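Tall Slim Carton, Red Plaid
Mustetti Packaging / Cartons / Small retail
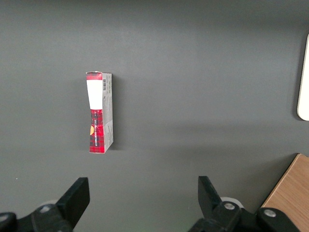 Item no. 161. Sold flat, printed to order. Minimum run 2,000.

This is our narrow upright carton for goods that are long and light: tubes, pens, small brushes, candles, sachets packed on end. It takes up very little shelf width and stands without a tray. The red plaid print is one of the stock patterns in the Homalgate range and can be ordered with or without your own text.

Print layout

The front has a red band at the top, a white label area with a curved lower edge, and plaid from there down to the base. The label area is left white so you can print on it, stamp it or put your own sticker on it. A line of type can run up the plaid section, reading from bottom to top. Please keep it to one line. Longer product names should go in the label area.

The side panel is pale and meant for small print. The barcode goes near the top, set upright, with directions, contents and any line drawings below it. If you send artwork for this panel, convert all type to outlines first and leave a clear margin next to each fold. We do not redraw barcodes. Send the number and we will make a new one at the right size for the panel.

Material and closing

White-lined paperboard, printed on the outside only. Tuck flaps at both ends. The top flap can be supplied plain or with a glue spot. With the glue spot, the board will tear a little at the rim when the carton is first opened, and many customers like this as a simple sign that it has been opened. If you want a carton that opens and closes many times, order the plain flap.

Not suitable for wet goods or for food without an inner bag.

Sizes

Stocked in 3 widths, all with the same height. The Beda size is the narrowest and the one most often ordered for single tubes. Inside measurements are on the cutting guide, which we send with every quote. Check your product against the guide before you approve a proof, including the cap if it has one.

Ordering

Proofs are sent as a PDF. A printed and folded sample is extra and is taken off the bill if you go ahead. Allow 13 working days from approved proof to dispatch. Cartons ship flat in bundles, banded with paper.

Matching shelf trays and outer cases are listed under Tsolakis. Trays are plain white or red and are not available in plaid.

Page updated 12 Jun 2022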